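Lenesia Household Services Act

The Lenesia Household Services Act is a law of the state of Lenesia that sets rules for the funding of home help for older residents and people with disabilities. It replaced a system of separate county grants and placed payments under a single state fund, administered from the capital, Clullmont.

Background

Before the act, each of the 13 counties decided who could receive paid help with cleaning, laundry and meals. Waiting periods differed widely, and residents who moved between counties had to apply again. A report by the Pálfi Institute, a policy research body, found 1,323 open applications in Borkgate County alone.

Passage

The bill was introduced in the lower house in April. Opponents argued that it shifted costs to the state without a matching source of revenue. Supporters from rural districts secured an amendment that allows travel time to be billed. The upper house approved the final text by a margin of 12 votes.

Provisions

Eligible residents receive up to 200 hours of service a year. Hours may be used for house cleaning, laundry, shopping and the preparation of meals. Medical care is excluded and remains under the state health code. Counties keep the right to inspect providers and may suspend payments after two failed inspections.

Reception

County governments were divided. Borkgate welcomed the common application form but objected to the loss of its own grant office. A proposal to exempt the largest counties was rejected.
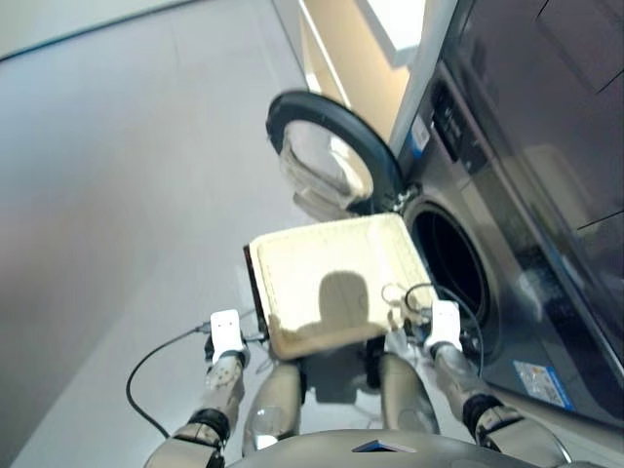
A laundry basket held at a front-loading washing machine. Laundry is among the services covered by the act.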